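Notice to Residents of the Golumska Building
by the Office of Tenancy Services

The following account has been prepared for the residents of the Golumska Building and is to be read in conjunction with the Rules of the House. It concerns the apartment at the end of the fifth-floor corridor, the tenant who occupied it, and the matter of the parcels. The Office has been asked on several occasions to state its position. It does so now, at the direction of the owners, the Demissie Trust.

The tenant took possession in October, under the standard lease. References were supplied and found to be in order. The deposit was paid in full. In the space marked Occupation the tenant wrote "receiving," and the clerk on duty, taking this for a position in a warehouse, made no further inquiry.

The first parcel was delivered within the week by the Omilent delivery service. It was signed for at the front desk, entered in the register, and carried up. A second arrived the next morning, and a third the morning after. By the end of the tenant's first season in the building, the register showed 300 entries against that one door. The Office does not regulate the number of parcels a tenant may receive. Section 5 of the Rules requires only that the corridors be kept clear, and the corridor was at all times clear.

Concern was first expressed by the tenant of the apartment below, who wrote to say that there was no sound from above. The Office replied that silence was not a ground for complaint. The tenant wrote again. The letter observed that a person who takes in so many parcels must at some time cut tape, or drop something, or drag a carton over a floor, and that in all those weeks there had been none of this. The letter was placed on file.

An inspection was scheduled in accordance with the lease, with 30 days' notice given in writing. The tenant replied by return, agreed to the hour, and asked only that the inspector knock twice and allow time for the door to be reached. Both requests were observed. The inspector was admitted at four in the afternoon and remained until after dark.
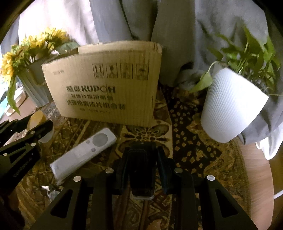

The inspector's report begins with the condition of the apartment, which was excellent. The floors were sound, the radiators had been dusted, and the windows closed as they should. On the table in the front room, over a patterned cloth of brown and gold, the tenant had set out yellow flowers in a fluted vase, and beside the vase a tan cardboard box stood upright with its face turned to the room. The inspector noted the small printed umbrella among the handling marks, the two arrows, and the goblet, and below them a bold line containing the letters KUPOH. Most of the remaining print was in Chinese, a language the inspector does not read. Asked what the box contained, the tenant said that it was a set of cleaning cloths, and that it was not for the tenant.

It was in this manner that the arrangement became known to the Office. None of the parcels was for the tenant. Each had been addressed, in the ordinary way, to some person who had moved, or had died, or had given a false street, or had thought better of the purchase and stopped answering the bell. The carriers had tried these doors and failed. Under an agreement with the Flidine Forwarding Company, of which the tenant produced a signed copy, all such parcels were to be sent on to one who would be at home.

The inspector asked where the others were kept. The tenant opened the door to the second room.

The Office has measured that room. It is shown on the plans as a bedroom of modest size, with one window and a closet. The inspector reports that it held shelves, and that the shelves went back a considerable distance, and that on them were parcels set in order by the month of their arrival, each with its label facing out. The inspector walked along the first row for several minutes without coming to the window. It is the opinion of the Office that the inspector was tired. It is also the case that the register, when totaled that evening, came to almost 2,000.

The inspector asked whether the tenant was ever tempted to open one. The tenant replied that it was a question of manners. Each day one parcel was brought out to the table and given the afternoon there, in good light, with flowers if any could be had. In the evening it went back to its place. "They were sent to be received," the tenant is recorded as saying. "I cannot do the rest of it, but I can do that."

The lease was found to contain no provision against this. The Office recommended that it be renewed, and the Trust agreed. The renewal papers were sent up in the spring. They were returned unsigned, with the keys, in a plain envelope left at the desk before the morning shift began.

The apartment was entered the same day. The floors had been swept. The second room measured exactly what the plans say it should, and its window looked out on the courtyard. No parcels were found in it, and the night porter had seen none go down.

Residents have asked whether the apartment is to be let. It is available from the first of the month — applications may be made at the front desk during business hours. Applicants should be aware that deliveries to that door have continued. They are accepted by the Office in the meantime, and a table has been placed for them in the lobby, near the east window. Residents with flowers to spare are asked to leave them with the porter.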